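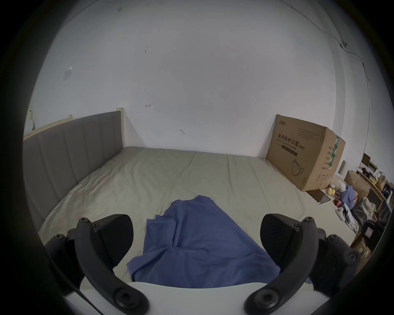
**Barua**

December, finishing room, started 9 a.m.

Soap finish again. The last batch of sample boards had been on the rack long enough to read, so most of the morning went to looking at them under the window and writing on the backs in pencil. Marker bleeds through the soap, don't use marker.

Stock was the leftover ash and maple from the Firkbridge order plus one piece of white oak that had been holding the door open. All planed, then sanded by hand with the grain. I took half of each board up to 400 and stopped, and took the other half to 600. Wanted to know if the extra sanding buys anything.

It mostly doesn't. On the maple the finer half looks slightly glassy and took less soap in the first coat, and after the third coat I couldn't tell the halves apart with my hand. On the ash the finer half looks a bit better along the open grain. On the oak no difference at all. I would stop at 400 for anything people will touch and wash, and skip the rest.

**Mix**

Flakes from the Hitesano sack, the older one with the torn corner. Hot water, flakes in slowly, stir, lid on, leave overnight. The thick version set up like cold custard and the thin version stayed pourable. Weighed out 430 g of flakes for the thick bucket, which was more than we needed. There's plenty left in the gray pail with the tape on it. If it has gone stringy it is still usable, just warm it and stir.

The water matters more than I had thought. Tap water from the sink by the compressor left a faint chalky haze on the maple. The jug of distilled left none. I had blamed the flakes for that haze on the last job and I was wrong, so the note about it on page 7 should be crossed out. I'll do that when the book is free.

**Application**

1. Wet the board with a clean sponge to raise the grain. Let it dry fully.
2. Knock it back lightly with a worn piece of paper.
3. Thick mix on with a rag, in circles first, then along the grain. Wait a few minutes.
4. Wipe off everything that will come off.
5. Dry overnight. Buff with a white pad.
6. Repeat with the thin mix until the surface stops drinking.

The first coat always looks bad. Don't sand it again at that point. I did on board C and made a pale patch that still shows when the light is low.

Board F was done with the rag too wet and it cupped a little. It flattened out again under the clamps, but I wouldn't try it on a wide panel without wetting both faces.

**Stains**

Put drops of coffee, red wine, olive oil and vinegar on each board, covered half the drops with a jar lid, and left them until after lunch.

- Coffee: wiped off the oak, left a light ring on the maple, washed out with the thin mix.
- Red wine: went blue-gray on everything. Washed out of the ash after a second go. Still visible on the oak.
- Olive oil: dark spot on all of them. Faded on the maple by late afternoon, and I expect it will go on fading.
- Vinegar: dull spot where it was covered, nothing where it was open.

None of that would bother me on a bed rail or a shelf. I would not put it on a dining table for a household that doesn't want to look after it. We should say so plainly when people ask, and put it on the care sheet near the top. At the moment it sits in the last paragraph under the bit about felt pads.

**Against oil**

Compared the boards with the Trindura hardwax sample from the summer. The oil is tougher, no question. Wine sat on it and wiped away. But it has warmed the ash toward yellow, even in a drawer, and the soaped ash next to it is close to the color it was off the planer. For pale wood beside gray or beige fabric I prefer the soap. The yellow gets louder when there is something cool next to it.

Tried one board with a pinch of white pigment in the thick mix. Too much. It collected in the ash pores and looked like flour. A smaller pinch, sieved first, might do. The pigment also settled to the bottom of the bucket while I was away from it, so the second half of the board is whiter than the first. Stir between every dip.

**Rub test**

White cotton wrapped around a block, dry, back and forth along each board, then the same with the cotton damp. Dry: nothing came off any of them. Damp: a trace of soap from board B, which had the heaviest last coat and wasn't wiped well. You can feel it too, slightly tacky near the end grain. Went over it with warm water and a pad and it cleared up. Anything that will sit against bedding or upholstery needs that last wipe done properly and a few days of air before it gets wrapped.

End grain in general takes more soap and goes darker. I gave the ends one fewer coat on board G and they match the face better. Worth doing on posts where the top is in view.

**Housekeeping**

Rags from the soap can go in the wash. Rags from the oil can't, and they go flat on the line outside or into the metal can with water, as always. There were two balled up on the bench this morning. Please don't.

White pads are nearly gone. Sponges fine. The lid for the thin bucket has split and is held with tape, so don't carry it by the lid.

**Next**

- Same boards again after a month of being handled. They are on the shelf by the door, so pick them up as you pass.
- Repeat the maple with distilled only, both mixes.
- Less pigment, sieved.
- Try a repair on board C: wash, light sand over the whole face, one thick coat.
- Rewrite the care sheet.

Boards back on the rack with stickers between them, window left open a crack, heater off.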